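4. Changes in the work of the lock room

Last updated 19 May 2023

4.1 Tasks before the cell

The lock room at Varberg prepares padlocks for the maintenance crews. Before a padlock goes out, a worker must pair it with its key, try the key, read the label and hang the lock on the board for the right crew. After a job the locks come back in a bin, often with the keys separated. In our first interviews, the workers described this sorting as the dull part of the shift, but also as the part where they could talk. Two persons usually stood at the same bench, and a new employee learned the names of the crews and the habits of the plant while sorting.

We followed the room from October, when the company Dramuneo began to install a two-arm cell under the project Pingate. We interviewed 10 workers and observed 21 shifts. Notes were taken by hand, and each worker could read the notes on their own shift and ask for a correction. Several did so, mostly to add a step that we had missed.

4.2 Tasks after the cell

The cell did not remove the bench, but it changed who stands there. The plan was that the arms take over the pairing and the hanging, while one worker teaches new motions and checks the result. In practice the worker also lays out the locks, decides which ones are too worn for the grippers, and repeats the teaching when a new type of padlock arrives. None of these duties appeared in the job description at the time of our study. They were counted as "supervision," a word the workers did not use themselves. They said "minding."

Minding asks for a different kind of attention. At the bench, the hands were busy and the eyes could move around the room. At the cell, the hands are mostly free, but the worker has to watch small things: how a shackle lies, on which side the key has fallen, whether a finger of the gripper will touch the key before the lock. Figure 2 gives an impression of the size of these objects compared with the arms.
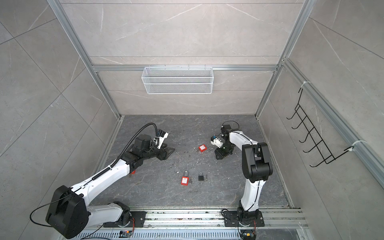 Figure 2. The two arms with padlocks and their small keys on the floor of the cell. The hooks on the right wall and the wire basket at the back are empty.

Raptis wrote to us after reading a draft of this section that we make minding sound too passive. A person who minds the cell well is planning two locks ahead all the time, and the tiredness at the end of the shift comes from this planning — the watching alone would be easy. The same comment added that the old bench should not be remembered as better than it was, as sore thumbs were common there and were never written down anywhere.

We accept the first point and have changed our coding of the observations, so that planning and watching are now separate categories. On the second point our material is thin. Sore hands are mentioned in two interviews only, and we did not ask about them directly.

What the workers missed most was the second person. Minding is done alone, and new employees are now trained from a written sheet in the office next door. The sheet explains the labels well. It does not say which crews send their locks back late.

Contact: Pingate project office, Varberg — © Pingate 2023 — Back to top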